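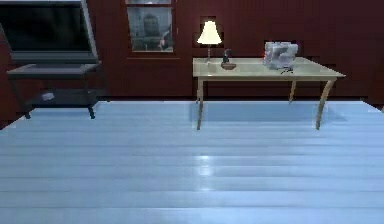 I spend a lot of my week setting up rooms that don't exist, and I've come to think we're all a bit sloppy about it. I include myself in this! When people talk about getting a robot cell ready, they mean the bolts, the cables, the calibration, the person with the torque wrench. When they talk about getting a simulated cell ready, they mean pressing a button and going for coffee. I'd like to argue that the simulated one needs looking after in just the same way, and that it should be on somebody's maintenance sheet.

Our cell is called Bendik. Bendik has two halves – a real arm on a real pedestal in our shop, and a simulated twin where the policies get their first few thousand tries before anybody lets them near the hardware. The real half has a logbook. It has a spares drawer and a grease schedule, and a laminated card that tells you which connector to reseat when joint four starts complaining. The simulated half, until last November, had a folder called "rooms" and a text file that said "ask Tùng."

Tùng Tạ is the guy who built most of the rooms, and he's good at it. His living rooms look lived in. He'll put a sewing machine on a side table next to a lit lamp and a little figurine, roll a TV stand in on the left, paint the paneling dark red and lay down a pale blue plank floor, and you want to sit down in there with a book. But a room that looks nice and a room that's fit to work in are two separate jobs, and for a long time we only did the first one.

Take that glossy floor. I love it. It also has a big white glare spot in front of the table, right where a mobile base would want to drive, and as far as a depth model trained on color images is concerned, a glare spot can be almost anything. Should it be there? I'd say yes, please, because real floors glare. But it should be there on purpose, with a number written down for how shiny the floor is, so that when the grasp scores sag one week somebody can check whether the shine got changed. We once lost most of a month to a floor. A shared material had been polished up to make a demo look better, and it was used in 11 rooms, and of course the change wasn't logged anywhere, and three of us sat there retuning the gripper controller like fools.

That's what I mean by maintenance. On the real side, if you swap the lamp over the workbench you write it down. It takes ten seconds. On the simulated side people will move the light, change the friction, shrink a tabletop by two inches and never think of it as touching the machine. It is touching the machine! The room is a fixture, as much as the vise is.

So now I do a room check, and I'll tell you how I go about it, since I've been asked twice.

I start with the room empty of robot. No arm loaded, no gripper, just furniture. I know that sounds backwards, but with the arm in there you look at the arm. I let the physics run for 2,000 steps and then compare where everything is with where it was. Small things are the troublemakers. The figurine on its round base, the little dark thing in front of the sewing machine – those are the ones that will creep, or sink a hair into the tabletop, or buzz. A TV stand on casters is worth a look too. Somebody has to decide whether those wheels roll or are just for show, and whichever it is, it ought to be in the notes, because a policy that learns to brace against a stand that can't move is going to have a rough day in somebody's apartment.

Then the collision shapes. I switch off the pretty version and look at the lumps underneath. Table legs are where I find the most nonsense. A leg with a bit of curve to it often gets a fat straight box around it, and then the base can't get as close as it looks like it should. I don't insist on perfect shapes (they're slow, and the slowness costs you more than you'd think), I just want to know which ones are lies.

After that I load the arm, run it through its reach at quarter speed, and write down every touch. Last of all I save the room with a version number and a line saying who did what. The whole business takes me an hour for a simple room and most of a morning for a kitchen.

The folks over at Driris, who do a similar sort of thing with shelves and totes, told me this was overkill. Their view is that you should randomize everything so hard that no single room matters. Vary the floor, the light, the friction, the position of the lamp, and let the learner sort it out. I have some sympathy! We randomize too. But you still have to randomize around something, and if the something has a table that sits partway into the floor, you get 2,000 rooms with the same bad table in different colors. I've seen that in our own Plolwood set and it wasn't pretty. Three of the furniture pieces had been imported at the wrong scale, and every variation inherited it very faithfully.

The other complaint is that it's boring work, and I can't argue there. Bang, our scheduling tool, has it down as "housekeeping," which annoys me every time I see it. Greasing a gearbox is boring as well, and we give that a proper job code and a person's initials. I've asked for the rooms to get the same. So far I've got the job code, and the initials on the sheet are all mine, though Tùng has promised to take the kitchens starting next month.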